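Nedari Volleyball Rebounder Net – my review after one club season

I coach a 15s team and I have a kid who would pepper against the garage door until midnight if I let her, so a rebounder was always going to end up in our yard. The garage door has dents. The neighbors have opinions. I went with the Nedari after going back and forth with the Senberg for most of October.

Setting it up

The box says one person can do it. I got the base and the two uprights together alone, and then I needed my daughter to lean on the top bar while I hooked the last of the bungees. They are tight! Wear gloves if you like your fingernails. The instructions are all drawings and step 3 has the left and right legs swapped, so if your frame looks twisted, flip them and carry on.

The angle adjusts with a pin on each side. It clicks in nicely, and so far neither pin has slipped, even with her hitting at it pretty hard. 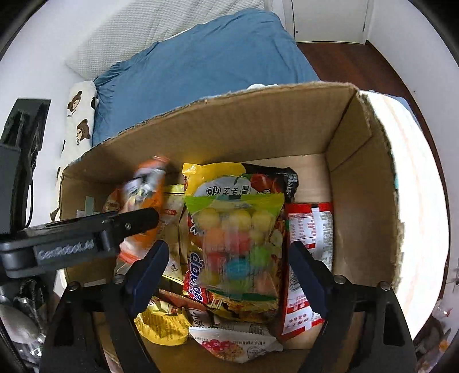
What I like most is how true the ball comes back. On the cheap one we borrowed last year (an Eltlow, the small size) anything near the edge died or shot off sideways. The Nedari has a bigger sweet spot, and if you pass with decent form you get a ball back you can pass again. My libero came over and got 719 touches in one go, which she counted out loud, all of them, while I was trying to make dinner.

It's good for passing and digging, pretty good for setting, and only so-so for hitting. With the net at its steepest the rebound comes back low and fast, and my daughter likes that for defense work – for a hitter trying to groove her arm swing it's a lot of chasing. A wall is still better for that.

The not so good

It's heavy. There are wheels on the back, and they're fine on the driveway and useless on grass. I also wish it came with ground stakes, as a windy afternoon walked ours right up to the fence. I put sandbags on the base now.

The padding on the top bar started peeling at one end after a couple of months. I emailed the company and Mi-kyung Hwang in their customer service wrote back the same afternoon and sent out a new sleeve, no charge, no photos of receipts, none of that. So a point off for the padding and most of a point back for her. 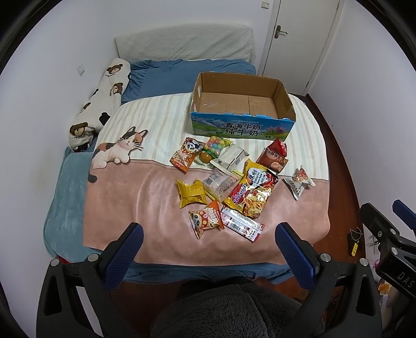
Who should buy it

If your player is past the beginner stage and wants reps at home, get this one and skip the small models. If she's ten and just started, a ball and a wall will do for a year or two. The listing claims the net is good for 4000 hits before it needs tightening, and I did ours once, mid-season, with the little wrench in the bag. Don't lose the wrench. I've already lost the wrench.

Four stars from me, and we're taking it to my sister's for the summer if it fits in the van.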